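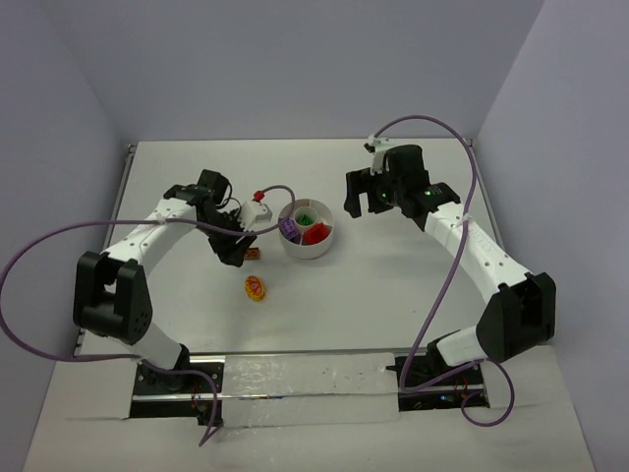 Household tidying by robot is the use of automatic machines to pick up, sort and put away the small things that collect on tables, floors and counters in a home. It belongs to the wider field of chore automation, along with folding clothes, loading dishes and wiping surfaces, and it has kept a good many patient people busy for longer than most of them expected when they started.

Machines that do one chore in one fixed way have been in homes for generations, and we're fond of them for good reason. A dishwasher never has to wonder what a plate is. Tidying is a different kind of job, as anybody who has picked up after children will know (usually with bare feet): the things are of every shape, they lie on top of one another, and where they belong depends on the family.

In December 2024 Frøydis Grønli, writing for the Isden project, split the work into 3 stages, which are finding the object, taking hold of it and setting it down where it should go. Her survey of 3,000 attempts with toy bricks, bowls and other small goods found that most of the trouble came in the second stage, above all with shiny pieces and pieces resting against a neighbor. 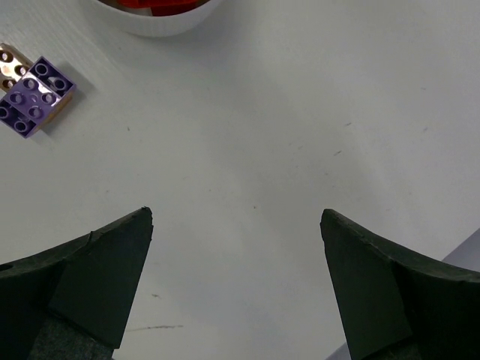

Can a robot put away a child's building bricks without help?
On a clear table with a bowl close by, it often can, though it is slower than a person and may need several tries when bricks are touching. A whole playroom floor is still too much for it.

On the shop floor the picture is a little brighter, because the same parts come along in the same trays day after day. Peromar, a packer of hardware kits, has let a two-armed station fill its small-parts boxes since August, with one worker looking after it and sorting out the odd jam. Eduardo Policarpio, who set up the line, puts the changeover to a new kit at 15 minutes, provided none of the new parts are soft or see-through.

Home machines such as the Allum and the later Ankrah have been tried in family kitchens, where they cleared toys and cutlery fairly well and left damp cloths, paper and anything under a chair to their owners.

See also: Laundry folding machines; Bin picking; Robot vacuum cleaners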